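I spent a good part of November trying to find out why everybody at the Sindar shared workshop kept talking about a power strip. A round one, no less! Samer Ghanem, who looks after the benches there, had put out a call for help choosing an outlet for the worktables, and I went along to have a look at the favorite.

It's a little white puck with the sockets on top, and it was out on the marble-patterned tabletop.
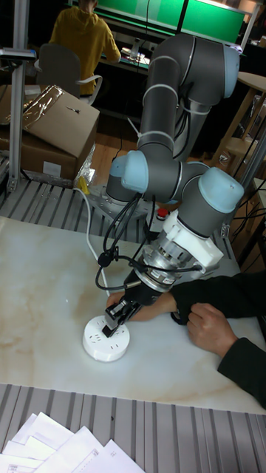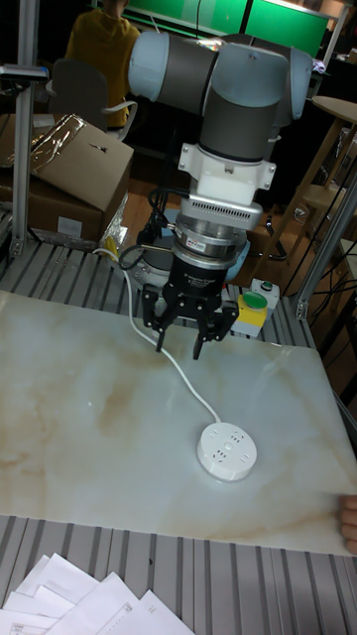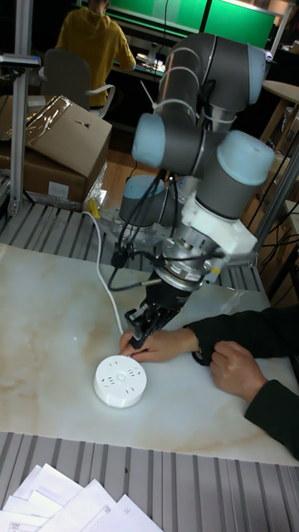
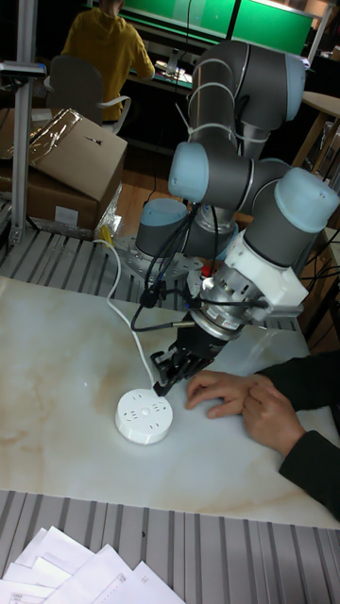
## Round or long?

Members have 2 choices. The round one is the Ollico, and the other is a plain long bar from Stultell, the kind you probably have behind your TV (I have three, and I'm not proud of the dust). Ghanem likes the round one because people can plug in from any side of the table. "With the long one, whoever sits at the far end gets nothing," he told me, and I've been that person, so he had my vote right there.

Not everyone is sold. One member, a model maker with a lot of chunky chargers, worries that the sockets on a puck sit too close together and that a fat plug will hog the space next to it. Fair point! Another just wants the cord kept off the tabletop, and would rather have it taped down along the back.

## What it costs

The Ollico comes in at $29 apiece and the Stultell at $20, and the workshop needs 5. The Warraich fund, which paid for the new stools in the spring, has agreed to cover either one, so nobody's dues are going up over this.

## Have your say

There's a sign-up sheet by the coffee machine with a column for each, plus a space for comments, which was already pretty full when I got to it (somebody had drawn a very nice plug). Ghanem will take it down at noon on the last day of the month and put in the order that afternoon. If you can't get over there, leave him a note at the front desk with your name and your pick.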